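Can a party committee member endorse a candidate from outside the party in a city council race?
Posted in Local Elections, September 2025

Nantana Sukprasert
I sit on the precinct committee for my party in Bovdale. The council race is nonpartisan on paper, but both parties endorse. Our side picked someone I can't support, and I'd like to back the independent. Can they remove me for that? Our bylaws run to 70 pages and the only part I found is Section 6, which talks about "loyalty to nominees." Does an endorsed candidate in a nonpartisan race count as a nominee?

Ratanaporn
Yes they can remove you. Happened in Brolbridge.

Siriporn Nuchit
It depends on how your bylaws define nominee. In most places a nominee is someone who won a primary or was named by a convention to a party ballot line. A nonpartisan race has no ballot line, so an endorsement is a separate thing. Look for a definitions page near the front, and check whether the county party passed a rule on endorsements after the bylaws were printed. Ours in Durnadier did that in July and never put it online.
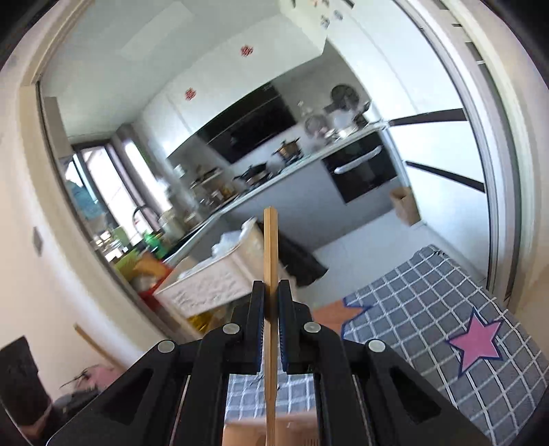

Yard signs are where people get caught, more than anything they say at meetings. Our county chair treats a sign at your house as a public endorsement, and a donation over the reporting limit the same way. If you make your own signs, a plain thin wooden stick is too light to hold up in wind, so use a proper stake. Whatever you put out, leave your committee title off it. Most removals I have seen were over the title being used and had little to do with the vote itself.

Also ask how many votes removal takes. With us it is two thirds of the members present, after written notice.

Nantana Sukprasert
Thank you. I found the definitions page, and it says "nominated by primary." I'll write to the county secretary and ask about later rules before I put a sign up.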